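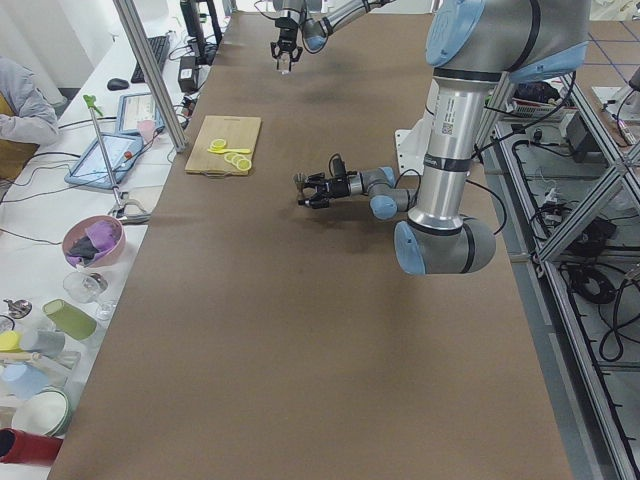
Lemon slices on the small cutting board, with the yellow spoon. Afternoon, April.

Print this entry | E-mail this entry

Reading time: 3 minutes

I want to write about lemons today, although I have more serious things to write. The letter from the bank is still in my bag and I did not open it. So, lemons.

In the morning I bought 5 of them at the Dervishi shop, on the corner where the bus from Rornham stops. They were cheaper than last week, 70 cents for one, and the skin was thin, which I like. My grandmother said always to choose the heavy lemon and to forget about the color. I stood there with one lemon in each hand like a scale, and the man at the cash register was looking at me with patience.

The cutting board is the one of light wood, with the little hole in the handle for hanging it. I have never hung it anywhere. It came with me from the old apartment, together with the good knife and a pot that has no lid any more. On brown paper it looks nicer than in my kitchen, I must say. I like a table covered with paper. You can put a wet thing on it, you can write a number on it with a pencil, and at the end you roll everything up and the table is clean.

One slice stayed alone at the upper side of the board and three were lying together at the other end, one over the other. I looked at them for quite a long time. It is strange how a cut lemon looks so cheerful when the taste is so sour. The plastic spoon is nearly the same yellow, only stronger, and I put it across the middle without thinking about colors. Mimoza Popescu told me later that it looks like I planned it. I did not plan it, but I was pleased.

She asked for my recipe, so I write it also for myself, because every year I forget it:

Slice the lemons thin and take out the seeds. Put them in a big jar in layers, with 900 grams of sugar for the whole jar and 100 grams of honey. Close it and leave it on the shelf until the sugar becomes syrup. Turn the jar every evening. A spoon of this in hot water is enough for one cup.

Kastriot Kolev says that 900 grams is too much and that in his family they use only honey. We had a small discussion about this — friendly, but he did not give up and I also did not. I think that with only honey you taste the honey and the lemon is gone. He will bring me a jar of his and I will try to be fair.

At home in the evening I washed the jar from Stesero twice, and it still smells a little of pickles. Tomorrow I will try with baking soda. If the smell stays I will ask my sister for one of hers, she has a whole cupboard of them in Rivia and never uses them.

My fingers smell of lemon now while I write, and there is a small cut near my thumb which I only noticed when the juice went in. It is raining again. I will drink my tea and then I will open the letter from the bank.

Search this diary
Enter words
Go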